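Tuesday at the Sollow lab

I'd been looking forward to the Sollow visit since June, and it was even better than I'd hoped. Our group met at the front desk at 2 and went straight upstairs, where Vandana Pandey was waiting with coffee and a very full whiteboard.

Her team works on teaching two-armed robots everyday table chores. The usual way is to have a person guide the arms through a job again and again, then train a model on the recordings. Vandana's question is what happens when you stop keeping the table neat. In her first set, called McGrath, every object began on a taped mark. In the second, Brarnow, the cups and dishes get moved between runs, and things that have no part in the job are left lying about.

Both sets have 2000 runs, so it's a fair match. The model trained on the neat table did beautifully until someone shifted a bowl, and then it reached for where the bowl used to be! The one trained on the messy table was slower to learn but coped far better with new layouts. I loved how plain the idea is – same robot, same hours, just a less tidy table.

Then we got to stand by the table itself, which was set for the cup job: blue cups, two bowls, and a slice of toast with a lettuce leaf on a green plate.

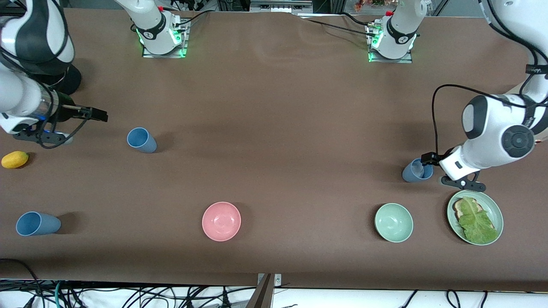 Cups on their sides

A cup that has been tipped over is the hard case, and I could have talked about it all afternoon. The gripper has to come in at a different angle, and the open end may be facing any direction. Eftychia Vrettos, who runs most of the sessions, showed us plots from 3 versions of the model. The newest one sometimes backs off and tries again after a poor grasp, and she said they never wrote a rule for that. It picked it up from the people guiding the arms, who fumble too.

Questions and getting there

We asked about soft things like bread (still tricky) and whether the data will be shared (they hope so, once the paper is in). The lab takes groups of up to 7, and you need to write ahead. Parking is behind the Vendora building – use the side gate.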